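Docs > Skeler Simulation Bench > Bathroom task set > Section 5: Dropped and stuck objects

5. When the arm drops an object or will not let go
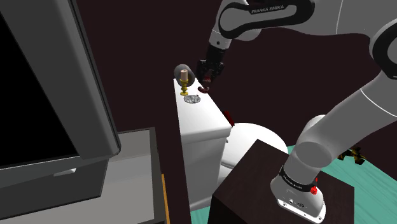
Fig. 5-1. Bathroom task, simulated arm with the gripper over the toilet tank.

2 shares · 13 comments

This section covers the fault logged as code 1479, "grasp state mismatch". It occurs when the controller and the simulator disagree about whether the gripper is holding something. The controller may carry on as though it has the object when the object has fallen, or it may report an open gripper while the object stays fixed between the fingers.

The fault is most common in the bathroom task set, where small objects have to be picked up and put down on the narrow lid of the tank. It can also occur in the kitchen set. The steps are the same for both.

Read 5.1 before doing anything else. If your bench is linked to a real arm through Plaltton, the commands you type in the simulator can reach the hardware.

5.1 Before you start

CAUTION: Do not clear code 1479 while the Plaltton link is live. Clearing the fault sends an open command to every arm on the link. A real arm holding a load will drop it.

1. Press Pause in the simulator window. Do not press Reset. Reset wipes the contact log, and you will need it in 5.2.

2. Open the Link panel and set Plaltton to Off. Wait for the status line to read "no remote arms".

3. If a real arm was linked, go to it and press its emergency stop. Stay outside the marked area until the arm has stopped moving. Switching the link off in software does not replace this step.

4. Write down the scene name, the seed and the step number shown in the title bar.

Note: The red button modelled on the base of the simulated arm does nothing. It is part of the arm's shape only. Use Pause.

5.2 Find out which kind of fault you have

1. With the simulator still paused, open View and turn on Contacts. Each point where two surfaces touch is marked with a dot.

2. Zoom in on the gripper until the fingertips fill the window. From the default camera it is hard to tell an object that is held from one that is just below the fingers.

3. Compare what you see with the Grasp line in the status panel.

- Grasp line says "held", no dots on the fingers: the object has been dropped. Go to 5.3.
- Grasp line says "open", dots on both fingers: the object is stuck. Go to 5.4.
- Grasp line says "held", dots on one finger only: treat this as a drop. Go to 5.3.

4. Save the contact log with File, then Save contacts. The log keeps the last 2000 steps, so anything earlier has already gone.

5.3 Dropped object

1. Find the object in the scene tree. If its height is below floor level it has passed through the floor, and you should go straight to step 4.

2. Check the object's friction value. Thin or curved objects imported before the December release may have come in with friction set to zero. Enter the value from the object sheet.

3. Check the grip width in the task file against the thickness of the object at the point where the fingers close. A hooked or bent object is often measured across its widest part, and the fingers then stop closing too early.

4. Right-click the object and choose Return to start pose. Do not drag it back by hand. Dragging can leave it slightly inside another surface, and it will be thrown across the room on the next step.

5. Press Step five times and watch the object. If it moves without being touched, its start pose overlaps something. Raise it a little and repeat.

Note: Objects on the tank lid can also be knocked off by the wrist on the way down. If the log shows contact with the wrist before the drop, raise the approach height in the task file and leave the grip settings alone.

5.4 Stuck object

1. Open the Ferkeck settings page and look for "Sticky grasp". This option pins the object to the gripper to save computing time. The pin should be removed when the fingers open.

2. Turn Sticky grasp off. The object should fall on the next step.

3. If it does not fall, open the console and type: release all

4. If the object is still held, save the scene under a new name, close the simulator and open it again. The pin is not saved with the scene.

CAUTION: Check where the object will fall before you release it. In the simulator this only costs you a run. If you copy the same motion to a real arm, anything beneath the gripper may be struck or broken.

5.5 Clearing the fault and starting again

1. Type: clear 1479

2. Run the task at quarter speed from the start pose. Keep the Contacts view on.

3. If the run finishes without the fault, repeat it at full speed.

4. Leave the Plaltton link off until the full-speed run has finished cleanly. A second person should check the gripper on the real arm before the link is switched back on.

If the fault comes back with the same seed, stop there. Send the contact log, the task file and the details from 5.1 step 4 to Satish Pandey. Faults in the Yusuf motion planner, which show a path error alongside code 1479, go to Gyu-bin Myung.

Note: Do not edit the planner files on a shared bench. Changes apply to every user at the next restart – including anyone with a live link.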